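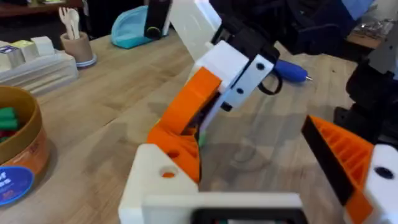
Gripper with orange fingers, open over a wooden tabletop.

Ullamard Alpaca Notes, README

Ullamard is a small collection of written notes about the behavior of alpacas and llamas on one farm. It has 800 notes in English, each between one and six sentences long. The notes were written by the people who feed the animals, and they were typed from paper notebooks by Tincuța Jitaru and Facundo Pereyra.

Why we made it

Many texts about alpacas on the internet repeat the same few facts. They spit, they hum, they have soft wool. We wanted to have a text where the same animals appear again and again, so a reader can follow one animal for a long time and see how it changes. Moon, for example, is in 64 notes. In the first ones she does not let any person touch her neck, and in the later ones she comes to the gate before the bucket is there.

What is inside

notes.csv has one row for each note.
animals.csv has one row for each animal. There are 12 animals, nine alpacas and three llamas.
words.txt is a short list of farm words which we use in a special way. Please read it before you use the notes.

Columns in notes.csv

note_id: a number. The numbers are not in the order of time.
animal: the name of the animal, or "herd" if the note is for all of them.
part_of_day: morning, noon, evening or night.
month: the name of the month. We removed the day.
writer: A, B, C or D.
text: the note itself.
sound: hum, alarm call, cluck, scream, none, or empty. Empty means that the writer did not say anything about sound. It is different from none.

How the notes were written

The writers had no form to fill in. They wrote what they found interesting, mostly after the morning feeding. For this reason there are many notes about food and about fights at the hay rack, and very few about sleep. In January the animals stayed long hours in the barn, and the notes of this month are shorter than the others.

We corrected the spelling but we did not correct the style. If a writer says that Makico "is offended", we left it like this. Some people will not like such words for an animal. We think that they are useful, but you should not read them as a measurement.

Known problems

Runeo and his brother look almost the same from far away. In 25 notes we are not sure which one of them is meant, and these rows have a question mark after the name.
Writer C uses "kick" also for a light push with the knee.
Two notebooks got wet. Where we could not read a word, we put [unreadable].
The llamas have fewer notes than the alpacas, also when you compare animal by animal.
There is no health information. Please do not use the notes to decide if an animal is sick.

Use and changes

You can use the notes for teaching, for research and for your own projects, also if you earn money with them. Please mention the name Ullamard. If you find a mistake, send us the note_id and the text as you think it should be. Facundo answers questions about the files, and Tincuța those about the animals.

Changes in this version: the column part_of_day now has "noon", which was before counted as morning. Nine double notes were removed.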